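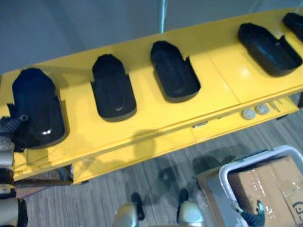 Mahuika – the yellow shelf station

Photo gallery, 24 June 2019

Mahuika is our project for gathering examples of two-armed shelf and bin work. The examples go to the learning group at Grastero, who train on them and tell us what they want more of. The shelf station was set up at our Groltton site in February, and we have recorded some 440 runs on it so far.

Left arm at the first of the black foot-shaped holders, right arm at the cardboard box in the white bin. We record both arms as one run – splitting them made the timing hard to line up later.

Each operator does a block of 24 runs and then takes a break. Runs with a dropped box are kept and marked as such. Runs where the operator stops to talk are thrown out.

The bin is moved and turned between blocks, and the shelf stays where it is. Javell supplied the list of bin positions. We have finished nine of them and will start the next set once the wrist calibration has been redone.

Notes on file naming and the run sheet are on the Mahuika project page.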